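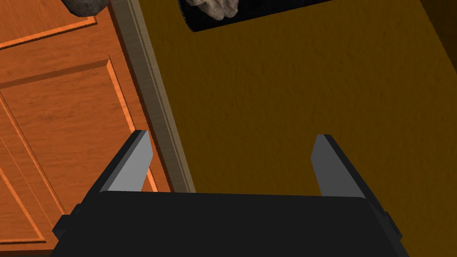 Fulvio Marchetti objected, on reading our first codebook, that a meeting in which everybody agrees is not a meeting and should be left out of the sample. We kept those meetings in. They made up 23 of the 200 sets of minutes collected from Inberg and Estidier in the years after the two firms merged, and they ran longer than the others.

Figure 3. Computer rendering. Two fingers lean inward with a wide gap between them.

4.2 Agreement as a genre

Minutes are written by someone who would like to go home. Earlier work on workplace records tends to treat them as a thin but faithful trace of what was said, and for motions and dates this seems fair. For disagreement it does not hold up well. In our sample the verb "disagreed" occurs twice, once in a discussion of parking and once in a correction to the first. What we find in its place is a small family of phrases ("noted," "took the point," "would welcome further detail") whose meaning was perfectly clear to the people in the room and opaque to both authors for most of April.

We coded each phrase on two scales, distance between the stated positions and movement toward a shared one. The scales turned out to be nearly independent. Parties could spend an hour leaning toward each other and still finish far apart (Figure 3). The longest case concerns the name of the staff newsletter. Inberg people wanted to keep theirs, Estidier people wanted to keep theirs, and both sides recorded their warm support for a solution. The item was carried forward until the newsletter itself was dropped in a round of savings, at which point the minutes report that the matter had been "resolved to general satisfaction."

Writers differed more than topics did. Balthasar Steiner, whose minutes supplied 75 of the 200 sets, used "noted" for anything he considered foolish and "noted with thanks" for anything he considered foolish and expensive. He confirmed this in interview without visible discomfort. His successor used "noted" for everything, including lunch. Any count of softening phrases that ignores the writer will therefore measure mostly the writer, and our own pilot study did exactly that. We have kept its results in Appendix B as a warning.

The 40 sets that record a vote gave us the least trouble and the least material. Votes were rare before the merger at Estidier and unheard of at Inberg, where a show of hands was felt to be a little rude. When a vote does appear, the softening phrases cluster in the paragraph after it, and the losing side is thanked for its contribution. We return to thanking in Section 4.3, where the data are worse but the examples are better.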